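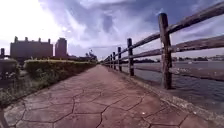 Padesmont footpath, water side: split-rail fence and curb.

Padesmont Footpath Walk-Through
Drakbridge Paths and Edges, Section 3
Length on file: 1,399 feet
Month: April
Last repair contractor: Jeder
Overall: Open, with follow-ups

The last sheet marked every line "OK" and left the comment boxes blank. I have a hard time believing a path this long had nothing worth a sentence, so the boxes are filled in this time.

1. WALKING SURFACE

1.1 Trip edges
Result: Follow up
The form wants a yes or no on "trip hazard present." The stone pattern has dark, jagged seams all the way across, and a seam is easy to mistake for a crack from standing height. It works the other way too - a real crack gets waved off as a seam. I would like to know which of those happened on the last visit. Straightedge across every suspect joint, please, and write the number down.

1.2 Cracking
Result: Follow up
"Minor, cosmetic" is what the Jeder close-out letter says. Cosmetic according to whom? No measurements came with the letter, and no map. Until somebody puts a gauge on the cracks and comes back later to do it again, we don't know if they are moving.

1.3 Surface wear
Result: Follow up
Jeder's letter also says the surface was "restored to uniform finish." See the next page and decide for yourself.

1.4 Slip resistance
Result: Not tested
No meter on this visit. I won't mark a pass on the strength of my own shoes, whatever the guidance note allows.

1.5 Drainage
Result: Not assessed
Has to be done in the rain or right after. The form has no box for that, so I wrote it in the margin.
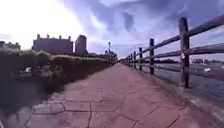
Garcia

1.6 Cracking, center of path
Result: Fail
Many of the slabs are cracked, and one long dark crack runs down the lower center of the path. That is where people walk. I can't square it with "minor," and "uniform finish" doesn't hold up either with pale, dusty patches and worn areas in the same stretch. Ask Jeder for their before-and-after record. If there isn't one, say so in the file.

2. FENCE AND CURB

2.1 Posts
Result: Follow up
Rough timber, weathered, and the nearest post is cracked. Old posts crack, and plenty of them stand for years afterward, so I'm not calling it a failure on looks. I'm also not calling it sound. Push test and probe at the base for each post, one by one. The old method was a push test every 50 feet, and I have never seen the argument for skipping everything in between.

2.2 Rails
Result: Not complete
Check both ends of each rail for movement. "Appears secure" is not to be used on this form again.

2.3 Fence as a barrier
Result: Refer
There is water on the other side. The sheet asks if the fence is "adequate" and gives no height or gap to measure against. Adequate for what - a leaning adult, a stroller, a four-year-old? Referred back to Drakbridge with a request for an actual standard.

2.4 Curb
Result: Follow up
Raised, gray, rough and uneven on top. Possible toe-catcher for anyone hugging the fence. Measure the height at both ends of the section.

3. HEDGE

3.1 Encroachment
Result: Pass
Low and dense, and the path is still wide. Pass for now. Hedges grow, and a spring pass says very little about August.

3.2 Litter
Result: Minor
Small white object low in the hedge, litter or possibly flowers. Check on next pickup. There's a tiny white speck on the paving near the curb as well, and it could be a pebble. I'm not opening a work order for that.

4. SIGHT LINES

4.1 View ahead
Result: Pass
Straight run, long view. Fine for walkers by day. The form's "good visibility at all hours" is a claim I can't support from a daytime visit, so I crossed out the last three words.

OPEN ITEMS
Crack measurements, 1.2 and 1.6: Drakbridge
Repair record: Jeder
Post and rail tests: Section 3 crew
Barrier standard: Drakbridge
Wet-weather visit: not scheduled

Do not close 1.6 on a letter. Close it on measurements.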